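Search this site Go Search tips

Robot learns to sort blocks from a handful of demonstrations, lab says. How much that proves is another matter

November, by the Flesden news desk

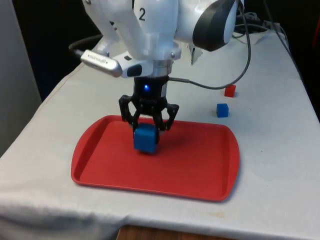

A small test with a big claim

A team at the Govby robotics lab says it has found a way to teach a robot arm a new chore with far fewer practice runs than usual. The method is called Zurkbridge, and the chore so far is putting small colored cubes on a red tray.

The idea is simple enough to explain without the math. Most robot arms of this kind learn by copying. A person guides the arm through a job again and again, and software looks for the pattern that links what the cameras saw to how the arm moved. Zurkbridge tries to stretch each of those lessons further. It cuts a demonstration into short pieces, such as reaching, closing the fingers and lifting, and then joins pieces from different lessons to make new ones that no person ever performed. The software trains on the real lessons and the patched-together ones alike.

According to a paper the group has posted online, 133 demonstrations were enough for the arm to do the job reliably with cubes set down in places it had not been shown. The paper has not been through peer review.

"The joins are the hard part," said Przemysław Czarnecka, who leads the project. "If you glue two pieces together badly, the arm learns a jerk or a pause that should never be there. We throw away a lot of joins."

How many get thrown away is one of the things the paper leaves vague. It gives a rule for rejecting bad joins but does not say how strict the rule was, or whether it was adjusted after the team saw early results. Anyone who has tuned software against a test knows why that matters. A setting picked by hand until the numbers look good may be worth little on the next job.

Then there is the job itself. Cubes are kind to robots. They have flat sides, they don't squash, and a gripper with two fingers can get hold of one without much thought about angle. A red block or a blue block on a white cloth is also about as easy to spot as an object can be. The group has not reported any trials with cups, tools, bags or anything else a person might want moved.

Sandrine Chauvin, an engineer who builds packing lines and has no tie to the lab, read the paper at our request. She found the writing clear and the central idea sensible. She was less taken with the comparison.

"They put it up against 2 older methods, and both were run with their default settings," she said. "Theirs was tuned. I would want to see the older ones given the same care before I believed the gap."

Chauvin also pointed to the length of the trials. Each ended when one cube was released on the tray. In her work, she said, a system that does one pick well and then drifts on the fortieth is a system that gets sent back. The paper includes no long run of that sort.

Czarnecka did not dispute either point when we put them to him. He said the older methods were set up the way their own authors recommend, and that longer runs are planned. He would not give a date. He also said the team wants to try 4 new objects next, though he declined to name them.

There is something here worth following. Demonstrations are slow and dull to collect, and they cost money. If short pieces from old lessons can be reused, even partly, labs with small budgets would gain the most. The group says it will release its code, which would let others check the work on their own arms and their own tables. Past promises of that kind in this field have been kept about as often as they have been forgotten.

Until the code is out, the result stands as one lab's report on one arm and one easy task. A press notice sent out with the paper speaks of "general household help." The paper does not use the word household anywhere, and its authors were right to leave it out.

The lab plans to show the method at an open afternoon in Govby, starting at 3 p.m. Czarnecka said visitors will be allowed to put the cubes where they like.

Contact the news desk | Copyright Flesden news | Back to top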